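Kerketti Begins Recording Two-Arm Food Handling for Learning System

Sunday, September 11, 2022

Indton - Kerketti has started collecting demonstrations for a learning system meant to sort and plate produce with two arms, the company said. Recording takes place at its Hevard Street workshop, where operators guide a pair of white robot arms through short tabletop tasks while joint positions, gripper state and camera video are logged together.

The current task set uses three shallow round plates - blue, pink and green - and a group of food items that includes lemon and lettuce. Each recording is one example. The operator is given a written instruction naming an item and a plate, and the layout is changed before the next take.
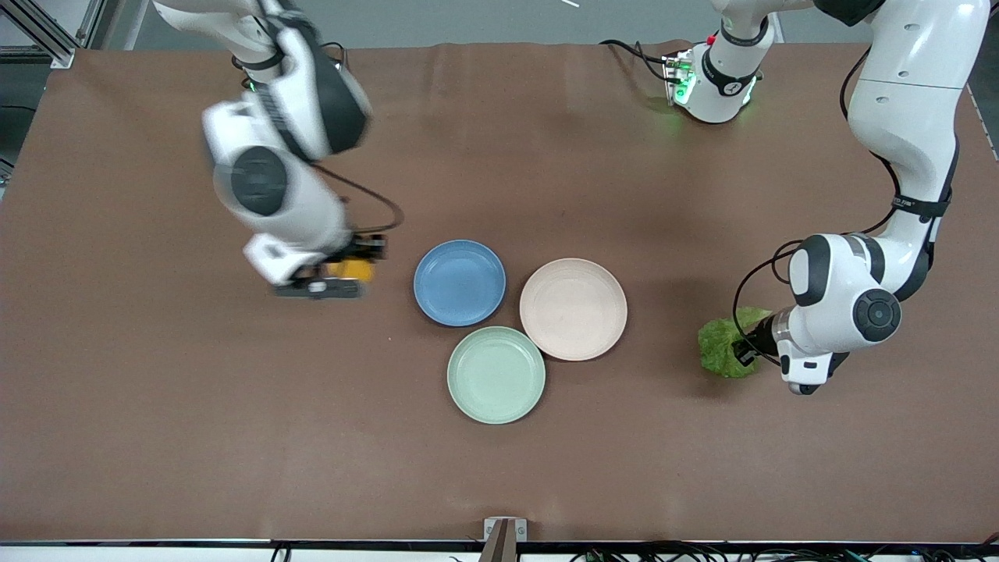 Kerketti plans to record 100 examples of each instruction before the first training run. The present list has 37 instructions, some of which need only one arm. Others call for both arms to work at the same time, and these take longer to record and are rejected more often. A take is rejected if an item leaves the table, if the two arms touch, or if the video and joint logs drift apart.

Early sessions in July were discarded after a clock error was found in the logging software. The fault affected wrist video only, but the company chose to repeat the sessions in full. Timestamps are now checked at the start and end of every take.

Each example keeps the wrist views alongside the fixed view of the table. According to the project notes, the wrist video is used mainly for the last part of a grasp, when the arm itself may block the fixed view. Round and uneven items are recorded in several orientations, including upright.

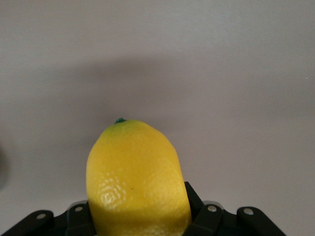 Reading time: 2 minutes

Labeling is done by Kerr, a contractor also based in Indton. Its staff mark the start of the approach, the closing of the gripper and the release, and attach the instruction text. Labeling takes around 2 hours for each hour of recording. Takes with a failed first grasp are kept if the operator recovers without outside help, and they carry a separate tag.

Kerketti has not said whether the recordings will be released. A second task set, with bowls and lidded containers, is to follow on the same table once the first list is complete.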